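Visit to the Renine fruit growers' open day, 29 March 2019

The bus dropped us at the Abou Jaoude packing house a little after the gates opened. Almost 3,000 people come over the two days, and the parking lot was already full. Hanan Sleiman met our group at the door and took us through the cold rooms first. There are 14 of them, all run by Fomia, a growers' co-op that also owns the trucks.

Most of the talk was about storage – how long fruit can be held before it loses flavor, and what that costs. Power is the biggest bill. A tasting room is set up next to the office. 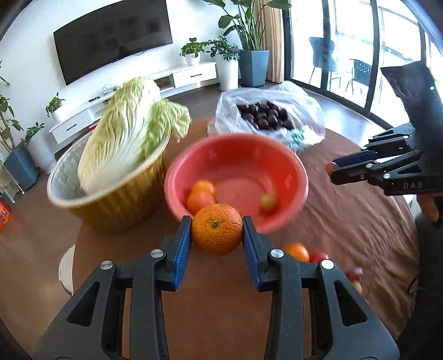
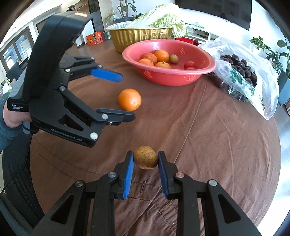

Orange and pear.

After lunch we walked up to the orchard at Wevov. The older rows are being pulled out and replanted closer together, with drip lines already in place. The walk takes 30 minutes and is steep near the top, so bring decent shoes. Picking starts in October, and Hanan said groups can book a visit then too. The bus back left from the lower gate.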